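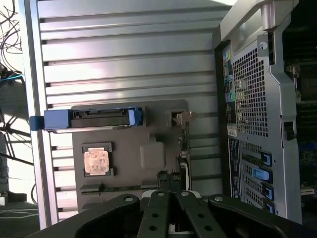
Minutes, Okov hardware club, 07/04/2022. I took notes again (sorry for my spelling!). We talked memory first, and Zoriana Zinchenko wants seven spare sticks before we order anything else. I said the board with the blue drive caddy should be next, and everyone agreed, hooray. Budget left is 700, so the Lamoleo order waits. I'm bringing labels next time.

Filed under: Club Notes
2 comments | 7 shares
Contact | Back to top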